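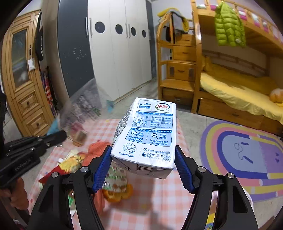 A slightly crumpled carton can still go in the yellow-lid bin. Milk cartons are among the items covered by the new sorting rules.

Grarstead households can put milk and juice cartons in their yellow-lid bins from now on, after the council signed a new recycling contract with Majumder.

The change was announced on 2023-11-26 and covers all 2,633 homes on the kerbside collection run. Until now, cartons had to go in the general rubbish or be driven to the Grakley transfer station, where there is one drop-off cage beside the weighbridge.

Council waste officer Marwa Bouazza said cartons had been the most common question on the bin hotline since August, when the old contract ran out.

"People were rinsing them and putting them in the yellow bin anyway, and the sorting line was pulling them out again and sending them to landfill," she said. "Now they can stay in."

Cartons should be emptied, rinsed and flattened. Straws and plastic wrapping go in the general rubbish. Screw caps can be left on. Long-life cartons with a foil lining are accepted, as are small lunch-box sizes. Coffee cups are not, and neither are chip buckets or frozen food boxes.

Majumder will bale the cartons at its Butov Road depot and truck them to a paper mill. The company expects to collect some 80 tonnes in the first year.

Site manager Mostafa Tawfik said a load could be rejected if too many cartons still had milk in them.

"It's the smell, and it spoils the paper around it," he said. "A quick rinse under the tap is enough."

Apartment blocks with shared bins will join the service in six weeks, once new labels have been fitted. Schools and cafes are not included, though Ms Bouazza said a trial for schools was being discussed.

Stickers showing what goes in each bin are being delivered with the rates notices. Another 500 are available at the library and the council office on request. Collection days stay the same.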